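Comparing two grippers in the sim kitchen before you buy one

Quick writeup, mostly so Consuelo stops asking me for it in chat. Covers how we compare grippers on one simulated pick before anything gets ordered. You need a kitchen scene that loads, an arm model with a swappable end effector, and an afternoon.

The two in question for us: the Dostov parallel jaw and the Rutard one with the softer pads. Same arm, same counter, same object. Margarida Tavares did the arm config back in September and it still works, so don't touch it.

Before you start

Close everything else on the machine. The renderer is hungry.

Check that both gripper models have their mass filled in. Rutard's came to us with a zero in there and the wrist controller went nuts. If yours says zero, put in the value off the datasheet and save under a new name.

Turn off the automatic grasp offset. It hides exactly the differences your trying to see.

Set up the scene

1. Load the kitchen with the granite counter. Leave the cabinets and toaster in, you want some clutter near the back wall.

2. Drop the green pickle near the back of the counter, lying down. Small and cylindrical, so it punishes a bad approach angle. A cube tells you nothing.

3. Add two cameras. One off to the side with the arm in view, one on the wrist looking past the fingers. Save both views with the scene file.

4. Set the random seed to 393. Any number is fine but use the same one for both grippers or the comparison is worthless.

5. Run one empty move, arm out over the counter and back. If it clips the counter edge, raise the base a little and try again.

Side view first, then the wrist. 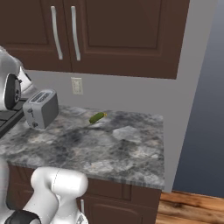
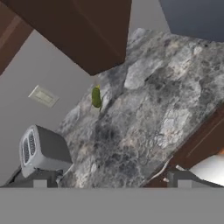
Do I need the wrist camera if the side one already works?

Keep it. The side camera is fine for catching elbow collisions, but finger alignment errors of a few millimeters don't show from over there. With the wrist view you can pause just before the close command and check the object sits between the fingers. If you can only afford to render one, go with the wrist and log the joint positions for the rest.

Run the trials

Fourteen picks per gripper. Fewer and one lucky grab skews it, more and you'll be here all night.

Order matters a bit. Do all 14 with Dostov, swap, reset the scene fully (not just the object), then do all 14 with Rutard. We once reset only the object and the arm started from a different pose every time. Whole batch in the trash.

For each pick write down:

- grasp held through the lift, y/n
- did the object rotate in the fingers
- any contact with the counter or wall
- time from close command to stable

Wait 2 seconds at the top of the lift before calling it a hold. Slow slips show up there.

Then rerun both batches with the friction turned down. I use the "low" preset in the Lambert controller, which is plenty. Soft pads usually look great at default friction and the gap shrinks once you lower it.

Controller settings

Lambert, position mode, for the approach. Switch to force mode for the close. Force limit at 5 newtons to begin with, same for both. Tempting to tune it per gripper. Don't, at least not on the first pass. Do a second tuned pass later and label it as tuned.

If the fingers chatter on contact, lower the gain before you lower the force limit. Chatter on contact was a gain problem every time I've chased it.

Reading the results

Look at rotation before you look at success rate. A gripper that holds every time but lets the object twist is going to be miserable for placing. For us that was the Dostov, good hold, lots of twist. Rutard dropped more but what it held stayed put.

Wall contact is the other one. Wide fingers plus an object close to the back of the counter = trouble. If you see it on both grippers it's the approach angle, steepen it and rerun.

Sim friction is not real friction. Treat the numbers as a ranking and nothing more. We still borrow a real unit of whichever one wins, usually thru Gullstead, and repeat the picks on the bench before the order goes in.

Files are in the shared folder under grippers. Consuelo Usuga has the log template, ask her for the newer one, the old one is missing the rotation colum.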